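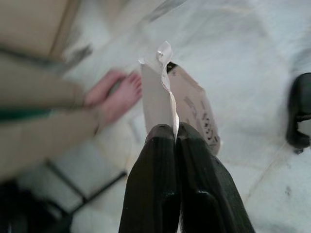
White paper and a piece of marked cardboard at floor level, Raltumside sorting room.

Raltumside Paper Sorting: Progress Report to the Oltmanns Fund

The grant agreement asks for a report at the halfway point. I have tried to keep it to what we know, and that makes it shorter than the one you received in February.

The February report said the Stalach boxes would be sorted by summer. They were not. The plan allowed for 50 boxes of mixed paper, and on that basis the schedule looked comfortable. I doubted it then and I doubt the new one, though less. The trouble is that the boxes were packed by people clearing shelves in a hurry. Letters are in with wrapping paper, receipts with blank sheets, and a good deal of it is creased or torn. Every crumpled piece has to be opened out before anyone can say whether it is worth keeping.

We have 20 boxes finished. By finished I mean sorted, with the keepers flattened and put in folders. It does not mean cataloged, and I would ask that the figure not be quoted as if it did.

The work is still being done on the floor. The tables in the original budget were too narrow for spreading out a full box, and the order from Zasitz for wider ones has not arrived. Working on the floor is slow and hard on the knees. It does let us lay out a whole box at once, and I am not convinced the tables will speed things up as much as the budget claims. If the order slips again I would sooner cancel it and spend the money on folders.

Cardboard has been a separate argument. Pieces of it turn up all through the boxes, often with something written on them. The first instructions said to throw cardboard out. We stopped doing that in the spring, when a couple of pieces matched folder numbers in the old Stalach list. Most will probably prove to be scrap – we keep them anyway until the box is closed.

Spending: the first payment of $1000 went on folders, boxes and rent. The second payment, also $1000, is set aside for the tables and has not been touched.

What I can promise for the second half is modest. The remaining boxes will be opened and sorted. I will not promise the catalog, whatever the timetable on the fund's website says, and I would like that timetable changed.

Last updated September 9, 2021

Shares: 6
3 comments

paperweight: Glad the cardboard is being kept. Our group tossed ours and regretted it.

Stalach reader: Is there a list of what has been sorted so far? Even a rough one would help.

mill_lane: Cancel the tables. You can get used ones for a lot less.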